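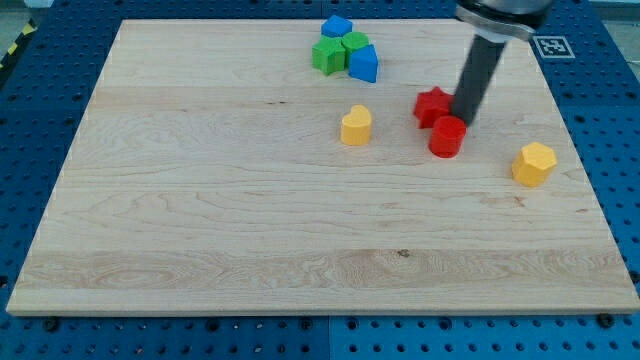 Thu 1 August, block pushing cell

Morning spent on the Flondgate cell and I'm writing it up while I still remember which screw was which. Li-hua is on it from tomorrow, so some of this is for her.

Started with the drift complaint. The finger has been landing to the right of where the software thinks it is, worst at the far side of the board, hardly there at all near the front edge. I blamed the camera first (I always blame the camera) and lost most of an hour going through old calibration files from June. They were fine. Then I put a hand on the rod and gave it a wiggle, and there it was — a tiny bit of play right up at the collar. The grub screw had backed out by maybe a quarter turn. You can't see it, you can only feel it.

Took the rod out, cleaned the old threadlock off with a pick, put it back with a dab of the medium stuff and nipped it up to 2 Nm. Please don't go tighter than that! The collar is the Kuzmenko one and the thread in it is soft. We've already stripped one and the replacement took 22 days to come from Pallholm.

While the arm was parked I went over the board as well. The front screws were all right, but there was a bit of grit under the left side, enough to make it rock if you leaned on the corner. Lifted it, hoovered the platform holes, wiped the underside, put it down again and did the screws up a little at a time, going from side to side. It sits flat now. I ran the dial gauge across it and was happy with everything except one spot near a knot, which has always been a bit proud and which I've decided to live with. If the finger ever starts scraping there, raise the work height a touch in the Sorna config and leave the wood alone. No sanding.

Then the marker calibration. The flat marker beyond the far right corner is our reference, and somebody had wiped it with something that left a smear, so it took me a few goes before the detection would settle. Warm water and a lint-free cloth does it. Ran the touch-off routine three times with the threadlock still going off (naughty, I know) and once more after lunch when it had cured properly. The after-lunch one is the one I saved. The others are still in the folder, ignore them.

After that, blocks back on and a soak run. I had it doing the usual nonsense, bring the star over to the red cylinder, get the yellow heart away from the others, break up the blue and green lot when they end up in a huddle. That last one is still the hardest thing we ask of it. With four pieces pressed together the finger goes in at an angle and sort of bulldozes the whole group along, and then it has to come round the back and try again. Not a hardware problem as far as I can tell, so I'm leaving it to the people upstairs.

313 pushes logged when I stopped it to go and get a coffee. Checked the collar again at that point, no play. I'd like to see it get to 1,000 before I call this fixed.

Two things I noticed and didn't do. The cable behind the wrist rubs on the bracket when the arm reaches for the near left corner, and I've only put a wrap of spiral sleeve on it for now. And the spare rod in the drawer is slightly bent, I rolled it on the bench to check. It's gone in the scrap box, so we have no spare until I order one.

Li-hua, if you run it in the morning, do the wiggle test before you power up, then one touch-off, and compare it with the saved one. If they disagree by more than half a millimetre come and find me, I'll be in the back with the compressor.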